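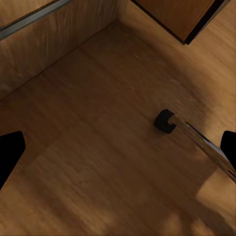

Wood floor, light coming in on one side

Film Talk > Ratings and Censorship > Sorkbridge trailer pulled over one word?

gratefulreel
So I went to see Kedell last night and got there early for the Sorkbridge trailer (I've been waiting on this movie since the casting news!) and it never played. The guy at the counter says the ratings board wants one line of Hilde Coppens's dialogue muted before it can run ahead of a PG feature. One line! Has anyone seen the uncut version?

popcorn_803
Yep, it was up online until 25th May. It's the kitchen argument, she says it to her brother. My grandma says worse at bingo.

marlowe_b
I'm with the board on this one, sorry. You choose the movie you pay for, but you don't choose the trailers. I had my two kids with me at Kedell and I don't want to be explaining that word on the drive home.

gratefulreel
Fair, but it's a regular word - it's in their health class book. And nobody's asking for it in front of a cartoon.

popcorn_803
@marlowe_b Kedell has a guy getting thrown off a bridge in the first 2 minutes and that was fine for your kids?

marlowe_b
They covered their eyes lol. Different thing though. Also it's a trailer, Brouwer can cut another one by lunch.

tinfoil_matinee
Anyone else think Brouwer loves this? The clip had nearly 100 comments before it came down and now every film site is writing about it. They did the same with Grustik and that thing opened on 532 screens.

gratefulreel
Grustik was a real fight, the director paid for the appeal himself. I don't think Pao-chu Wei is the publicity stunt type. In the interview I read he sounded plain tired, and he said he'd pull the trailer before he'd bleep it.

tinfoil_matinee
Which is what a publicity stunt type would say.

marlowe_b
Is the word still in the movie itself?

popcorn_803
Far as I know, yes. The board only wrote to them about the trailer.

marlowe_b
Then I'll probably go see it. Without the kids.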